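**Wrist-view shadows in the simulator and the edge detector: request for comment**

**r_leka** (Indness perception group)
Members are asked to comment on a proposed change to the default render settings in Windley. Our edge detector, trained on Windley wrist views, proposes false edges wherever a hard shadow falls on a pale surface. In April we reviewed 80 approach poses, and the detector preferred the shadow border to the true edge in 19 of them. 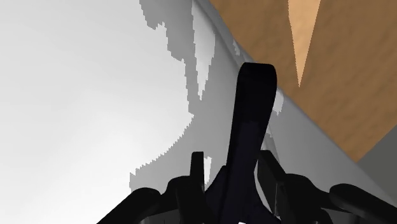 The planner accepts the highest-scoring edge and aligns the fingers to it, so an error at this stage passes directly into the grasp pose. I propose that we enable soft shadows by default and retrain.

**softic_z**
I do not support changing the default. A stair-stepped shadow border is an artifact of the shadow map resolution. Please raise the resolution first and report the result separately. If both settings change together, we will not know which one mattered.

**baluyot_tools**
For the record, doubling the map resolution adds 2 ms per frame on our render nodes. Soft shadows cost considerably more.

**r_leka**
The cost is acceptable to us. I would note, however, that a sharper shadow is still a shadow. The real cells at Gulell have strong overhead lighting, and the detector must reject those borders as well.

**softic_z**
That is an argument for randomizing the light position, and I would support it. It is not an argument for softening every shadow in the training set.

**r_leka**
Agreed in part. I will run 2 branches from the same seed, one with higher resolution only and one with randomized lights, and post both score tables in this thread. The default remains unchanged until then.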